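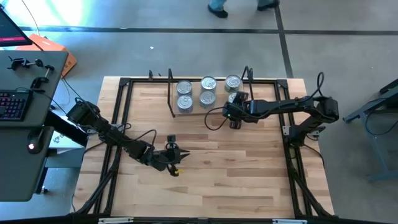

Packing Cell Operator (two positions)
Stesau, Okcombe plant
Full time, day shift

Stesau invites applications for two Packing Cell Operators at its canned foods plant in Okcombe. The positions are open to current employees of the packing hall and to outside applicants. Current employees who meet the requirements will be interviewed first.

About the position

The plant is moving part of its can handling from manual work to two-armed robot stations under a program called Vida. Until now, sorting and tray loading for small orders has been done by hand at the packing benches. Under Vida, the arms take over the repeated lifting and placing, and the operator becomes responsible for the station as a whole: preparing trays, teaching new movements, checking finished work and deciding when the arms must be stopped.

The change affects daily work in several ways. Operators will spend less time standing at one bench and more time moving between stations. They will keep written records of stops and faults, which bench packers have not been asked to do. Piece-rate pay does not apply to this position; operators receive a fixed hourly wage with the usual shift supplement. Packers who do not wish to transfer will keep their present grade and hours, and no employee is required to apply.

Main duties

Set out cans and trays at the start of each run and confirm that the correct item is loaded.
Guide the arms through new picking and placing tasks, and repeat the demonstration until the result is accepted by the shift lead.
Inspect cans for dents, damaged lids and bent pull tabs.
Check cables, grippers and wrist cameras before each shift and report wear to the maintenance desk.
Stop the station whenever a person needs to reach into the work area.
Record stops, dropped cans and rejected trays in the station log.
Take part in the monthly review of the Vida program, where operators have the same vote as engineering staff on changes to the work routine.

Requirements

Experience in packing, assembly, warehouse work or a similar setting.
Good hand control and close attention to detail.
Ability to read and write work instructions in English.
Basic comfort with a computer, keyboard and monitor.
Ability to stand for parts of the shift and to lift up to 30 pounds.

No experience with robots or programming is required. Full training is given at the Skullumora training center during paid hours, and travel from Okcombe is provided. Applicants who have operated filling, sealing or labeling machines should say so in the application.

Terms

The positions are permanent after the standard trial period. Work clothing and safety shoes are supplied. Employees who transfer from the packing hall keep their length of service, their vacation balance and their place in the pension plan. A transferred employee may return to the former position at any point during the trial period without loss of grade.

How to apply

Send a short letter and a work history to the personnel office at the Okcombe plant, or hand them in at the gatehouse. Current employees may use the internal transfer form and do not need to include a work history. Applications close at the end of May. Applicants selected for interview will be invited to visit a working station on a Saturday morning and to try the controls under supervision. The visit is not graded.

Stesau is an equal opportunity employer. Applicants who need an adjustment for the interview or the station visit should note this in their letter.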